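Search the site Enter keyword Go

Minutes, November meeting, home interiors group

I took the notes again this month, so blame me for the spelling. We got going just after 7 and the coffee was already half gone.

Flooring for the back rooms. We spent ages on this one! Skandico sent samples of their oak plank, the matte and the brushed, and everybody had to walk on both (socks and shoes). I liked the brushed one, most of the table wanted matte, and matte won. Mekska came in cheaper, but their boards need a glue-down fit and we'd rather click and float. Agreed to order from Skandico, item 2321, once the door clearances are measured. 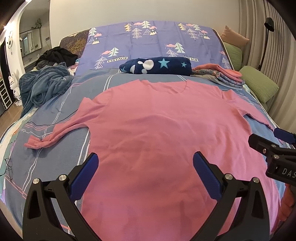

Minutes, No. 3

Underlay. Somebody asked if we could reuse the old cork. I went and poked at it before the meeting and it crumbles at the corners, so I said no, pretty loudly. Besson has a foam roll that goes under planks and handles a bit of unevenness. We're getting 2 rolls to start and will see how far they go.

Stair edging. Vesmont can do aluminum or solid oak. The oak looks lovely — and it costs like it. We went back and forth and parked it until I have a proper quote in writing.
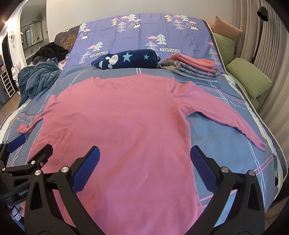
Baseboards came up next, and I'm afraid I talked too long. My feeling is we paint them before they go on the wall, then touch up the nail holes. Agreed, with one grumble about drying space. The garage is fine if we keep the heater on.

Budget. We can go up to 100 dollars over on trim without another vote. Anything past that comes back to the table.

To do before next time: I call Skandico about delivery and chase Vesmont for the quote. Door clearances still need doing, and please write them down this time!

We wrapped up at 8:40.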